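How Do We Know If a Medicine Really Works?

5 min read

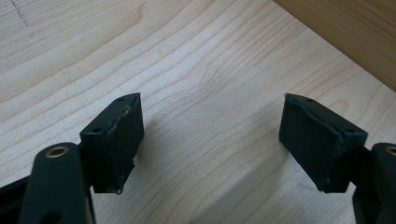
Imagine that you have a cold. Your nose is running, your throat hurts and you don't want to go to school. Your neighbour gives you a spoon of special syrup. After five days you feel good again. Did the syrup make you better?

Maybe yes. But maybe your body did all the work alone. A cold usually goes away by itself, with syrup or without it. So how can we find out? For this, scientists have a method, and it is called a fair test.

One story is not enough

When a person says "I took it and it helped me!", this is called an anecdote. It is a short story about one person. The person is not lying. But one story cannot tell us what would happen if the same person did not take the syrup. We can't go back in time and try again the other way.

That is why scientists ask many people, and they make two groups.

Two groups

Let us think of a town with the name Mandomberg. The children there catch many colds each October, when the weather changes. A company, Urquhart, makes a berry syrup and wants to know if it works. They find 550 people with a cold who agree to help.

Each person gets a number, and a computer puts the numbers in two groups by chance, like when you flip a coin. This is important. If people could choose their group, maybe all the strongest ones would choose the same, and then the test is not fair any more.

The first group gets the real syrup. The second group gets a syrup which has the same colour and the same flavour, but has no medicine in it. This pretend medicine is called a placebo (you say it "pluh-SEE-bo").

Why do we need a pretend medicine?

Our feelings can play tricks. If you believe that something will help you, you can feel a bit better just from believing. It happens to grown-ups also! If both groups believe they maybe have the real one, then this trick is the same for everybody.

The doctors who ask "How do you feel today?" also don't know who got which syrup. When the patients and the doctors both don't know, the test is called double-blind. It is a funny name – all the people can see very well.

Looking at the results

At the end, the scientists compare. Suppose in the syrup group 58 people out of every 100 felt healthy after five days, and in the placebo group it was also 58. Then the syrup did nothing special, even if it tastes delicious.

If the numbers are different, other scientists should try the test again, for example in the town of Dendgate. A good result should come back when somebody else repeats it.

Questions you can ask

When you see an advertisement for a pill or a cream, try these:

How many people tried it? Was it 20, or many more?
Was there a second group?
Who did the test, and did they want to sell something?
Did other scientists find the same?

And please never take or stop a medicine by yourself. Ask your parents, your doctor or your pharmacist first.

14 shares
3 comments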